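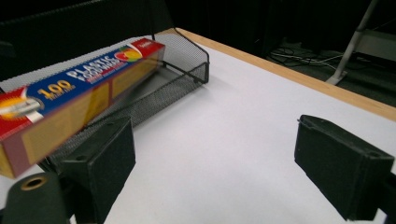
Building a hand-held gripper, part 4: finger pads and the first pick trials

Parts one through three covered the handle, the trigger linkage and the camera mount. By now you should have a gripper that opens and closes smoothly with nothing in it. In this part we fit the finger pads, set the closing travel and try the whole thing on household items at the bench.

If you are joining here, the design is called Parri. Kauko Pesonen drew the first version for our shared workshop in Wostwood, and I have been changing it since. The files are the same ones linked in part one. The only new file is the finger pad, which was updated on October 22, 2022. If you printed pads before that, print them again. The old ones had a shallow screw pocket and the head stood proud of the surface.

What you need

Two printed finger pads, left and right
Brass threaded inserts and screws to match
Soldering iron with an insert tip
Calipers
A few boxes and packages of different widths

Step 1. Set the inserts

Heat the iron and let it sit for a few minutes before you start. Place the insert on the hole with the narrow end down and rest the tip in it. Let the weight of the iron do most of the work. When the insert is nearly flush, take the iron out and press the part face down on a flat piece of metal until it cools. Check that a screw goes in square. If it leans, warm the insert again and straighten it while the plastic is soft.

Do not use the thin-walled inserts from the Morkent kit. Two of mine spun in the hole the first time I tightened a screw.

Step 2. Fit the pads

Put each pad on its finger and run the screws in loosely. Close the gripper by hand and look at it from the tip. The two faces should meet along their whole length. If they touch only at the tip, back off the screws, put a strip of card behind the pad near the base and tighten again. On my build one strip on the left side was enough.

Step 3. Set the travel

The stop screw is in the handle, behind the trigger. Turn it in until the fingers stop just short of touching, then lock it with the nut. Marlene Lavoie leaves hers so the pads press together when empty, and it does hold thin things better, but it also wears the linkage pins faster.

Step 4. Choose your test items

Long cartons of kitchen wrap or foil are good for this. They are stiff on the edges and soft in the middle of a face, so you learn quickly how hard you are squeezing. The coating is usually slick too.

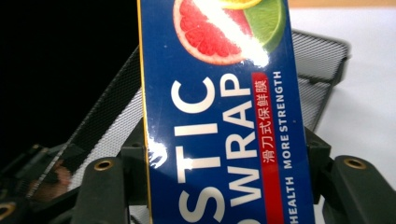
Start with a carton standing on end and close on the two narrow sides. Lift it a little way off the table, hold for 17 seconds and set it down. If it swings, your pads are not parallel and you should go back to step 2. If the cardboard creases, ease off the trigger and try again.

Next, pick the same carton lying flat, near the middle, and then near one end. The end pick is the hard one - the box wants to rotate, and a smooth pad will let it. I weigh everything on a kitchen scale first and write it down. The heaviest thing I use is a jar at 452 grams, and I would not go above that with printed linkages.

Step 5. Put something in a tray

Any shallow desk tray will do. Practice placing an item in it without knocking the wall. Do this while watching the camera feed instead of your hand. It is awkward for the first half hour or so. If you keep hitting the rim, check the camera angle before blaming yourself. You want both fingertips in view with the gripper fully open.

Common problems

Pads slip on glossy packaging. Scuff the faces with 120 grit, or glue on thin rubber sheet. Ultov sheet worked for me but needs a day to cure.

One finger lags. Usually dust in the pivot. Take it apart, wipe it, and leave it without oil.

Screws work loose. Put a drop of removable threadlocker on each, and keep it off the plastic.

Part 5 will cover wiring the trigger sensor.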